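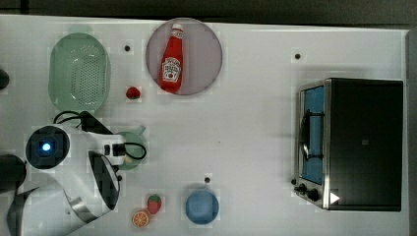 台の上。薄緑のザル、皿の上にケチャップ。

6月 作業ノート GKグローブ掌フォーム摩耗の続き

朝8時すぎ開始。前回のページの続きから。前回の最後の行、自分の字が読めない。「縫い目側を先に」か「縫い目側は後に」か。Josefinaに聞いたら「先に」だと言うので先にやる。

試作はDornenの三型目。掌のフォームだけ差し替え、甲側と手首のベルトは二型目のまま。親指の付け根の切り替え線を小指側に少しずらした版。型紙は引き出しの上段、赤ペンで「3」と書いてある方。下段に同じ形で何も書いてないのがあるけど、そっちは縫い代が違うので使わないこと。前に一回まちがえて裁ってる。

フォームはTomicoの新しいシート。ロールの端と真ん中で手ざわりが違う気がする。端の方がやや固い。気のせいかもしれないので、端から取った片と真ん中から取った片を別の袋に入れた。袋の口に「端」「中」と書いた。マジックが薄いので次に触る人は書き直してください。

摩耗機(Lornumexのやつ)の準備。
錘はいつもの。布は新品に交換。前の布は白い粉だらけで、縁がめくれてた。めくれた布で回すと片減りする。前々回の変な結果はたぶんそれ。ページの端に「?」をつけたところ、原因はこれで決まりとまでは言えないが、いったん布ということにしておく。
あとカウンターのリセットボタンが戻りにくい。強く押して、離すときにゆっくり。早く離すと一回分数えてしまう。

300回で一旦止める。

端の片、300回。表面の肌が取れて、下の気泡が見えはじめた。穴はなし。粉は多め。指でこすると消しゴムのカスみたいなのが出る。
中の片、300回。肌はまだ残ってる。粉は少ない。角だけ少し浮いた。これは摩耗じゃなくて貼り方。両面テープの角が足りてない。
つまり固い方が先に減った。逆だと思ってたので、もう一組ずつ取ってやり直し。

やり直し分。端、同じような減り方。中、同じような残り方。角は今度は浮かず。テープを角まで貼ったので。

→ロールの端は掌には使わない。指の腹にも使わない。指の側面ならいいかも(ほとんど球に触らない)。捨てるのはもったいないので、端材の箱に入れておく。箱に「側面用」と書くこと。まだ書いてない。

9時半、引っぱり試験。
球の革を板に貼ったやつの上に片を置いて、錘をのせて横に引く。いつものやりかた。乾いた状態、霧吹きのあと、それから洗ったあと。
乾。中の片が83で滑りだした。端の片はそれより低い。単位はいつもの目盛り、換算はしてない。換算表はOctavioが持って行ったままで返ってきてない。
霧吹き。中の片は乾いてる時より上がった。これは毎回そう。初めてこの試験を見る人はだいたい驚く。フォームが水を少し含むと食いつく。吹きすぎると逆に滑る。霧吹き二回が一番いい、三回で落ちはじめる、五回だとだめ。キーパーが試合前に掌をちょっと濡らすのはこの辺の加減で、多分みんな手で覚えてる。
霧吹きのノズルの向きでもけっこう変わるので、距離を物差しで決めた。物差しは霧吹きの横に紐でぶら下げた。持っていかないで。

洗い。
40度のぬるま湯、洗剤なし、押し洗い、ねじらない。陰干し。
ほんとは一晩おくんだけど、今日は時間がないので昨日の夕方に洗っておいたほうの片を使う。だから今日のロールではない。混ぜて考えないように。ここ大事。前に混ぜて表に書いて、Octavio Cabralに三日ぐらい文句を言われた。
昨日の片、洗い一回で引っぱりは洗う前とほとんど同じ。表面がすこし毛羽立つ。毛羽立ちは指で撫でると寝る。寝た方向に引くと弱く、逆に引くと強い。向きをそろえてなかったので数字は書かない。次から矢印を裏に書く。

11番の片だけ別の話。
11番は二型目のときから残ってる古いシートで、比較のために毎回いっしょに回してる。今日見たら裏の布が少し黄色い。表は変わりなし。引っぱりは前回より低い。低くなり方が毎回おなじくらいなので、保管してるだけでも落ちてるらしい。窓のそばの棚に置いてるのがよくない。引き出しに移した。
移したあとの分が比較になるかどうかは分からない。条件が変わったわけだから。でも窓のそばに置き続けるのもばかばかしい。11番はあと何回かで引退させて、今日の中の片から新しい基準を作る方がいいとおもう。Josefinaは反対。「古いのがあるから落ち方が分かる」と。それもそう。保留。

昼、Salinasのグラウンドへ。
控えのキーパーに三型目をはめてもらった。右手だけ三型目、左手は二型目。本人には言わずに渡した(色は同じ)。
シュート受け、クロス、低い球を倒れて押さえるやつ。それと手で投げるの。
感想のメモ、聞いたまま:
「右のほうが閉じやすい」
「親指がじゃまじゃない」
「投げるときに離れるのがちょっと遅い」
「左はいつもの」
離れが遅いというのは初めて出た。掌が食いつきすぎ? 食いつきすぎて困るというのは考えてなかった。下手投げで転がすときは気にならず、肩から遠くへ投げるときだけ気になるそう。指先の最後に球が残る感じ、と手ぶりつきで教えてくれた。
指先だけ肌を残して、掌は今のまま、というのはできるか。シートは同じもので、指先を裏返しに使う? 裏返すと布に貼れない。別のシートにすると縫い目が増える。縫い目が増えると指先が固くなる。うーん。
倒れて押さえる時に掌の下、手首寄りの角が芝に引っかかる。三型目だけ。角が立ちすぎ。裁つときに丸めれば済む話。型紙を直す。

人工芝の方のコートが使えなかったので、土まじりの芝だけ。人工芝だと減り方がまるで違うはずで、これは次。粒のゴムが掌に食い込んで黒くなる件も次。

戻って3時。使った右手を見る。
掌の下の角、毛羽。芝の汁で緑。洗っても落ちないと思う。
人差指と中指の付け根、肌がはげ始め。摩耗機の300回と見た目が似てる。グラウンドで使った時間は一時間もないので、機械のほうが優しすぎるのか、それとも土が入るとあれくらい行くのか。布に砂をまぜてやる手もある。ただ機械に砂が入るのは嫌だ。Octavioは絶対いやがる。
古いタオルに土をすりこんで布の代わりにする案をJosefina Iturraが出した。それならベルトの下に受け皿をおけば何とか。明日ためす。受け皿は浅いのでいい。

縫製のこと。
中指の先、糸が一目とんでた。ミシンの針を替えたばかりなのに。針の向きが逆だったかも。見たら逆だった。はい。直した。とんだところは手で縫って補強。グローブの試作番号の横に「補」と書いた。
ベルトの面ファスナーが二型目の残りで弱い。キーパーからも「途中で一回締めなおした」とあり。掌の話とは関係ないけど、締めが緩むと掌がずれて、ずれると減る場所が変わるので、やっぱり関係ある。新しいのを注文に入れる。

Tomicoに電話。ロールの端の固さのこと。向こうの担当は今日は不在、折り返しとのこと。聞きたいのは、
端だけ冷えるのが早いのか、
どこまでを端と見ればいいのか(指何本分か)、
次のロールも同じか。
折り返しが来たら誰が出てもこの三つを聞いてください。私がいなくても。

4時半、型紙修正。
手首寄りの角、丸めた。小銭を当てて鉛筆でなぞった。きれいに丸くなったけど左右で少しちがう。もう一回。二回目でそろった。
親指の切り替え線はこのまま。評判がいいので触らない。
指先の件は紙を重ねてみて、中指と薬指だけ先を短くして別片にしたらどうなるか、という絵を右のページに書いた。絵が下手。Octavioに見せたら「手袋じゃなくて足だ」と。書き直しはしない。分かればいい。

Octavioの意見を書いておく。指先を別にするより、掌全体をほんの少し薄くして曲がりやすくすれば離れも早くなるのではないか。食いつきそのものは同じで、球から手が開く早さの問題だと。なるほどと思ったが、薄くすると強いシュートで痛い。控えのキーパーは痛いのは平気と言う。正キーパーは嫌がる。二人分の意見しかないし、そもそも正キーパーにはまだ三型目をはめてもらってない。
薄いのと今のと両方つくる。右左で分けてまた黙って渡す。今度は左に新しいほう。利き手の影響が見たい。前回(二型目のとき)も右にばっかり新しいのを入れてたのに気づいた。右利きの人の右手なら何をはめても器用に感じるかもしれない。先に気付くべきだった。

残り、明日以降
・タオルと土
・薄いシート、Tomicoに在庫を聞く(上の電話とまとめて)
・矢印を裏に書く、全部の片に
・洗いを繰り返す分、今日の「中」から。乾くのに一晩。忘れず夕方に入れること
・換算表を返してもらう
・端材の箱に字を書く

5時40分、洗い開始。湯は温度計で40度、入れたら少し下がった。押し洗い、水が濁らなくなるまで。今日の粉がけっこう出る。網の上に並べた。左から端、中、中、11番。11番は洗うつもりなかったのに一緒に入れてしまった。あー。
比較用の条件がまた一つ変わった。欄外に書いておく。Josefinaには自分で言う。

追記。Tomicoから折り返しあり、6時ちょうど。端が固いのは向こうでも知ってるとのこと。指二本分は避けてくれ、と。それなら最初に言ってほしい。次のロールは端を落としてから送るそう。薄いシートは在庫あり、見本を一枚もらえることになった。送料はこちら持ち。

機械の電源切った。カウンターは0に戻してある。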